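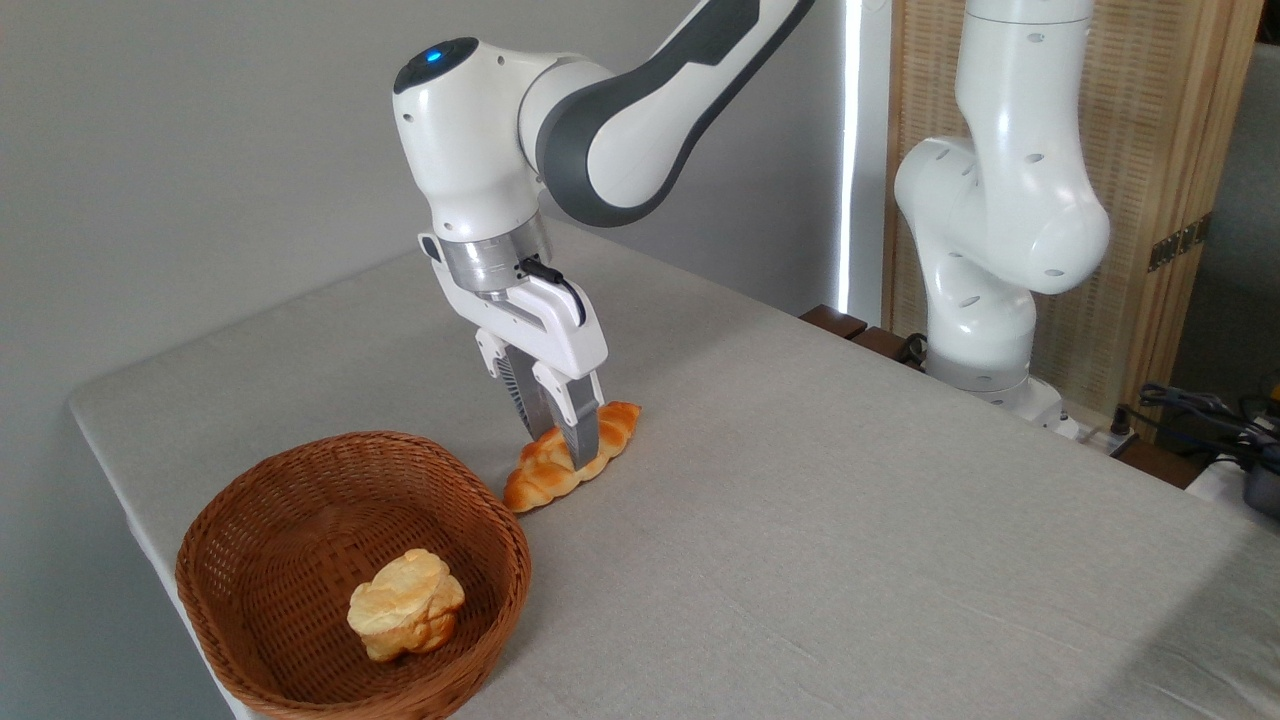
My grandmother's braided rolls are the one thing I bake without looking anything up, and it took me most of a winter to get there. I grew up in Mondotstead, a long way from where she learned to make them, and she did not write recipes down. She had a card with the amounts on it and nothing else. The rolls should come out long and twisted with a glossy crust on the brown side of gold, and the lumpy pale bun in the basket is the kind of thing I got for the first two months. I still like both. The pale ones are good with soup. But the braid is what people ask me for, so I am writing down how I make it now, along with what I changed.

The card says flour, milk, yeast, sugar, salt, butter, egg. The flour is 740 grams. The milk is "enough." I asked my uncle Ernő Oláh what enough meant and he said she poured until the dough looked right to her. He remembers her making a double batch every time, one for the house and one to give away, and he thinks the card is for the double batch. I think so too. It fills my biggest bowl.

What I use now:

740 grams of bread flour
400 milliliters of whole milk, warmed
7 grams of instant yeast
60 grams of sugar
12 grams of salt
90 grams of soft butter
1 egg for the dough and 1 more for brushing

I warm the milk on the stove until it feels like bath water when I put a finger in. Then it goes into the bowl with the yeast, the sugar and one egg. I stir that with a fork, add the flour and salt, and mix until there are no dry spots. The butter goes in last, a spoonful at a time. It looks like a mess for a few minutes. It slides around the bowl and you think you have ruined it. Keep going.

I knead by hand for twelve minutes with the kitchen timer on. I used to stop at six or seven when my arms got tired, and I am fairly sure that was half of my trouble. The dough tore when I rolled it out and the braids came apart in the oven. If you have a stand mixer, use it. Alcides Damasceno, who lives two doors down and bakes more than I do, gives his dough eight minutes in the mixer on low and his comes out the same as mine.

First rise is an hour and a half in my kitchen, which is cold. In July it was done in fifty minutes. I leave it on top of the refrigerator with a plate over the bowl.

The shaping

I put this off for a long time and baked round buns, and there was nothing wrong with that except that they were not what I wanted to make. The first braids I tried were three strands, like hair. They were fine. They were also wide and flat, and the rolls I remember were narrow and more twisted than braided. I described them to Aranka Fekete, my mother's cousin, over the phone, and she laughed and said my grandmother never used three strands on the small ones. She used two. She rolled each one out, laid them in a cross, and folded the ends over each other, back and forth. Aranka could not explain it any better than that over the phone and neither can I in writing, so get somebody to show you if you can.

A few things I can explain:

Weigh the pieces. I cut mine at 100 grams a strand, so each roll is 200. When I eyeballed them, one side was always fatter and the roll bent as it baked.

Let the strands sit for five minutes before you stretch them the rest of the way. They shrink back if you rush. I roll all of them halfway, go wash the bowl, and come back.

Don't flour the counter. The strands need to grip a little or they just skate under your hands. If the dough is sticking badly, wipe the counter down with a barely damp cloth and try again.

Pinch the ends hard and tuck them under. Mine used to open up like a pair of scissors.

My batch makes six rolls with a bit left over. The bit left over becomes a bun, which my husband eats standing up before the rolls are cool.

The crust

I had the most trouble with the color. For weeks everything came out blond. I blamed the oven, and I bought an oven thermometer, and the oven did turn out to run cool by 15 degrees. Turning it up helped some. What helped more was the egg. I had been brushing the rolls once, with egg and a big splash of milk, right before they went in. Now I beat one whole egg with a pinch of salt and no milk, brush the rolls when I have finished shaping them, and brush them again just before baking. The salt thins the egg out so it doesn't clump in the creases. Two thin coats give the shine, and you get that orange-brown on the high parts of the twist.

Second rise is 40 minutes on the pan with a dish towel over them. If you have brushed them already, the towel can stick, so I set a few drinking glasses around the edge of the pan to hold it up. Then 375 on the middle rack for 24 minutes. I turn the pan at the halfway point. The back left corner of my oven is hotter than the rest and always will be.

Take them off the pan right away or the bottoms go soft.

Baskets and keeping

I get asked about baskets. I like a plain oval wicker one with sloping sides. A braided roll is too long for most round bread baskets and ends up sticking out over the rim where someone will knock it onto the floor. An oval one holds the buns and one or two rolls across the top. I line mine with a napkin when the bread is warm. Crumbs get down into the weave, and the way to get them out is to turn the basket over outside and smack the bottom. Don't soak it. I soaked my first one and it dried crooked and rocked on the table from then on.

The rolls are best the day they are baked. The next day they are good toasted. By the third day I slice them for French toast, and the twist gives you odd shaped slices that soak up more of the egg. They freeze well if you wrap them one at a time. I let them thaw on the counter, still wrapped, and then give them five minutes in a warm oven to bring the crust back.

I don't keep them in plastic overnight unless I have to. The shine goes and the crust turns leathery. A paper bag inside a closed cupboard works for one night.

Things I tried and dropped

Honey in place of the sugar. The color was lovely and the dough was too sticky to roll into strands.

An overnight rise in the refrigerator. The flavor was a little better. The strands were stiff and cold and took forever to stretch, and I was late for work. I might try it again for a holiday morning when I have the time.

Sesame seeds. Half my family picks them off.

Water in place of some of the milk. The crust was crisper, but it wasn't her bread anymore. My friend Liên Lò liked that batch best of all of them, so if you want something to eat with cheese, go ahead and swap out half the milk.

Bread flour and all-purpose both work. With all-purpose I hold back a couple of spoonfuls of milk. The all-purpose rolls spread a little more and the twist isn't as sharp.

I am taking two batches to the family lunch in November, and Aranka will be there. She has promised to look at my two-strand fold and tell me what I am doing wrong with my left hand, because the rolls always finish with one end thinner than the other. Ernő has asked for the pale buns.

Next time I'll write up the poppy seed filling, which I have made four times now and still can't keep inside the dough.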